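Proluvel is a launderette and ironing service in two shops, one on Tsuji Street and one by the bus station. We wash, dry, iron and fold for households, guest houses, hairdressers and a few small restaurants. Self-service machines are open to anyone from 6.30 in the morning.

## How we started

Nassoro Okoth opened the Tsuji Street shop after working in hotel laundries. The unit had been a shoe repairer's and still had the counter, which we kept. For the first winter it was self-service only. People kept asking if they could leave a bag and pick it up after work, so Nassoro began doing service washes in the afternoons, and by April they were taking up more of the day than the coin machines.

The bus station shop came later. It has the larger dryers, so duvets and curtains go there even if you hand them in at Tsuji Street. A van runs between the two shops twice a day.

## What we do

**Service wash.** Leave it before 10 and it is ready by 5 the same day. We sort into lights and darks unless you ask for everything to go in together. Wool and silk are washed separately on a cool cycle and dried flat, so allow an extra day.

**Ironing.** Priced by the item for shirts and by weight for everything else. Shirts come back on hangers. If you would like yours folded, say so at the counter and we will put it on your ticket for next time as well.

**Duvets and bedding.** All sizes up to super king. Feather duvets take two days because they need to go through the dryer slowly, with rests in between. We can't take electric blankets.

**Business accounts.** We look after towels, sheets, aprons and table linen for 61 local businesses. Collections are on fixed days and bills go out monthly. Most of our guest house customers are within walking distance of the station, but we also collect from the villages on the Jalov road every Wednesday.

We don't do dry cleaning. Items marked dry clean only are sent to Nitel, a family firm we have used since the first shop opened, and usually take four working days. The price is theirs, with a small handling charge on top, and the ticket shows both.

## The people

Most of the staff work at one shop and cover at the other during holidays. New starters spend their first fortnight on folding and tickets before they go on to the presses. We pay for training, and for the hours spent doing it.

Nassoro still opens up at Tsuji Street most mornings and is the person to ask about stains. Tell us what made the mark if you know, and please leave it alone until we have seen it. Hot water sets blood and egg, and rubbing makes ink worse. We will say at the counter if we think it won't come out.

## Detergent and water

Our standard powder is non-biological and has no added scent. Biological is available on request, and you can bring your own if you have sensitive skin. The rinse water from the big machines at the bus station is filtered and used again for the first wash of the next load.

## Lost and left items

Coins, keys and earrings found in pockets go in an envelope with your ticket number on it. Odd socks are kept in the drawer under the counter at each shop. Finished laundry is held for two months, and we ring twice before anything is given away. 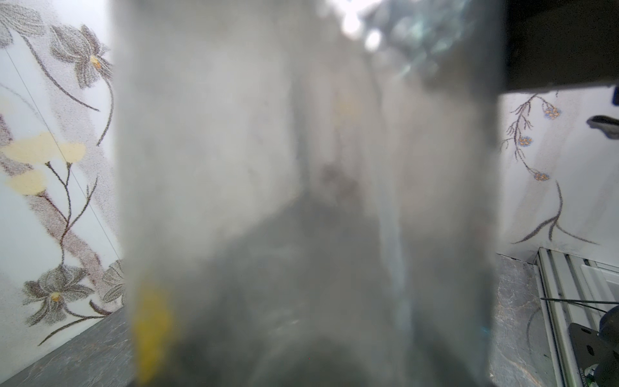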